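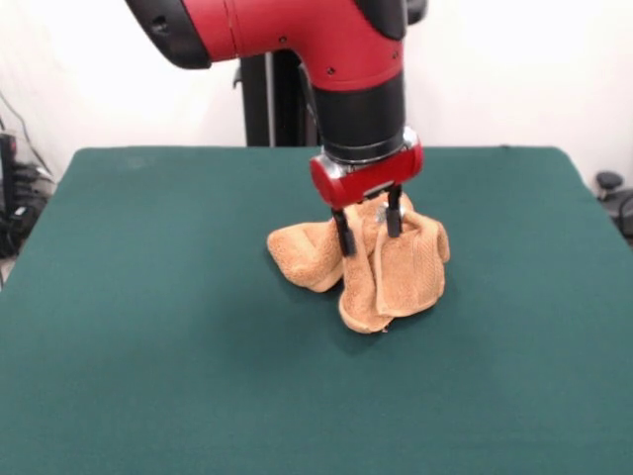 April, ten past eleven at night

Back from the Gotel, where I saw the new print of *Ollow* with 18 other people, one of whom was asleep before the studio logo had finished. I envied him by the second reel.

It's a farm movie. A widow keeps bees on an island, a land surveyor comes over on the ferry, and for two hours and change they decline to have an affair. I had read that it was a masterpiece of restraint. I can report that the restraint is all there. At one point she peels a potato in a single take and I found myself rooting for the potato.

And yet I walked the long way home thinking about it, which annoys me. The ferry scene is as good as people claim. He has his back to us, she is up on the dock, and the engine is so loud that whatever she calls out to him is lost. No subtitle, either. The couple in front of me argued about it all the way up the aisle. She thought it was "stay." He thought it was something about his hat.

I'm less sold on the ending. Everyone praises the bees. I thought the bees were laying it on thick.

The theater says the restoration cost them 455 memberships' worth of goodwill, a sentence I read three times on the flyer and still can't explain. They want 1,000 members by fall. I joined last year and my benefits so far have been a tote bag and a letter asking me to renew. The seats are unchanged. Mine had the spring again. I have now had the spring in rows D, F and K, so either it moves or I do.

Popcorn: stale, large, finished it.

Next month they're running *Diltano*, the one with the blind piano tuner, and after that *Witkowska*, in black and white, no music, mostly set in a stairwell. I have circled both. I don't know what's wrong with me. There's a perfectly nice car chase playing at the mall with parking included.

Must write up *Ollow* for the newsletter by noon tomorrow. They've given me 300 words, and I've used more than that here complaining about a chair. Opening line so far: "A quiet film." Crossed it out. Wrote "A very quiet film." Going to bed.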